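Working With Timber, evening course
Handout 4: Doors, panels and why wood won't sit still
Notes by Tobiloba Onyeka

Right, a few of you asked for last week's talk written down because I went too fast through the bit on movement, so I've typed it up with the things I forgot to say. Bring it with you next time, along with a sharp pencil and the Norker square if you bought one. If you didn't, don't rush out, there are spares in the drawer.

Wood moves

Everything in this session hangs on one fact. A board takes in damp from the air and swells, and it gives it up again and shrinks. It does this for as long as it exists, long after the tree is gone and the varnish is on. You can slow it with a finish but you can't stop it.

The part people get muddled over is the direction. Along its length a board hardly changes at all. Across its width it changes quite a lot, and a board cut so the growth rings lie flat will move more than one where they stand upright. So when somebody tells me their tabletop has grown, I always ask which way!

Think of a plain wide door made by gluing boards edge to edge. It might be a lovely fit in a dry spell and then jam solid in a wet August. People plane a bit off, feel pleased with themselves, and when the heating goes on in winter there's a gap you could post a letter through. I did this to my own pantry door, twice.

Frame and panel

Joiners sorted this out hundreds of years ago. You make a frame from narrow pieces (narrow pieces can't move much, there isn't enough width in them) and you let a wide panel sit loose in a groove round the inside. The frame keeps its size, the panel swells and shrinks in its groove, and the door still shuts.

The names, for your notes:
Stiles - the two uprights, running the full height
Rails - the pieces across, fitted between the stiles
Muntin - an upright between two rails, not touching top or bottom of the door
Panel - the wide bit in the middle
Moulding - the shaped edge where panel meets frame, sometimes cut into the frame, sometimes pinned on

The panel is never glued into the groove. I'll say that again because I'll be checking: never glued. A tiny dab in the middle of the top and bottom edges is allowed, to keep it centred, and that's your lot. Glue it all the way round and you've made a wide board again, and the first dry winter will split it from top to bottom with a bang like a dropped tray. 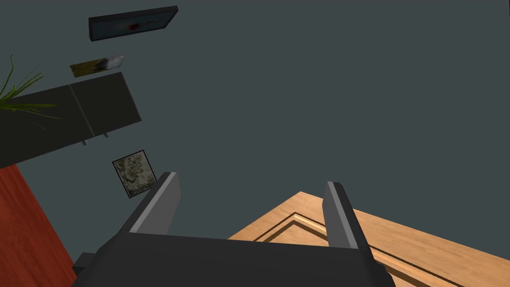
Fig. 1. Fine grain and a recessed rectangular moulding, with a thin dark groove following the edge.

Old doors sometimes show a pale stripe down the side of the panel. That's bare wood that was hidden in the groove when the door was painted, and it's come into view as the panel shrank. If you paint or stain a panel, do it before you put the door together. The Vandthorpe book has a nice chapter on this, though ignore what it says about nails.

Hanging a door

We'll do this properly in session six, but here's the short version.

Check the opening before you touch the door. Measure the width top, middle and bottom, and the height on both sides. They won't agree. Old houses are never square and new ones are only pretending.

Trim the door to the smallest of your measurements less the gap you want. For an inside door I like a gap the thickness of a coin at the sides and top, and more at the bottom if there's carpet. Plane from both ends towards the middle when you cross the end of a stile, or you'll break the corner off.

Next, hinges. Mark round them with a knife, as a pencil line is too fat to chisel to. Cut the recess so the hinge leaf sits level with the wood. Too deep and the door will strain against the frame and spring back at you (we call that hinge-bound), too shallow and you get an ugly gap down that side. A bit of card behind the leaf fixes too deep. Put one screw in each hinge, try the swing, and only then put the rest in.

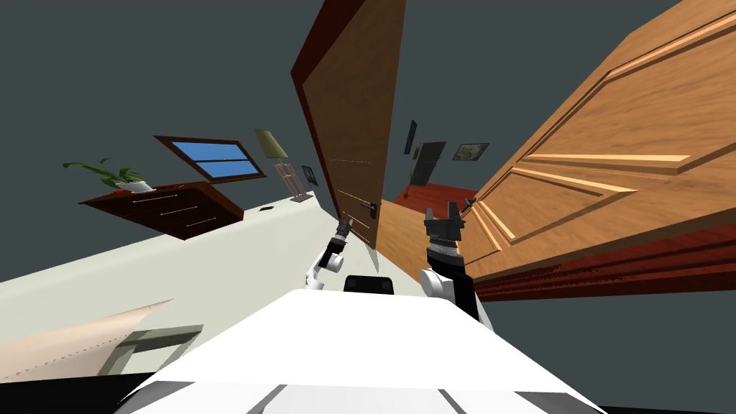
Fig. 2. Large wooden door, open.

Think about the swing as well. A door that opens against a wall takes up less of the room than one that opens across it, and it's a surprising nuisance to live with if you get it wrong. Stand in the opening with your arms out and pretend to carry a laundry pile through. I'm serious, it works better than drawing it.

If a door drifts open by itself, the hinges aren't in line, one above the other. If it rubs at the top corner on the handle side, the top hinge has usually worked loose, so try tightening that before you reach for the plane. Half the sticking doors I get called to need nothing but a screwdriver.

Choosing boards by the grain

Grain is where I get carried away, sorry. Straight, even grain goes in the frame, always. It stays true and it's kind to your plane. Keep the wild stuff for panels, where it's got room to move and where people will look at it.

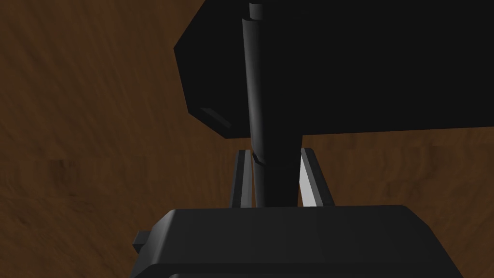

Fig. 3. Brown wood grain with dark streaks and lighter amber swirls.

Swirly grain will tear if you plane it with a blunt iron. Take very thin cuts, turn the board round if it starts to pluck, and finish with a scraper. Those of you using the Yoshida planes from the cupboard, please put them down on their sides.

For next time

Cut a groove in one of your short offcuts and fit a scrap panel to it so it slides with finger pressure. Write the width of the panel on the back with the date. We'll measure it again at the end of term and see who's got the dampest shed - my money's on me.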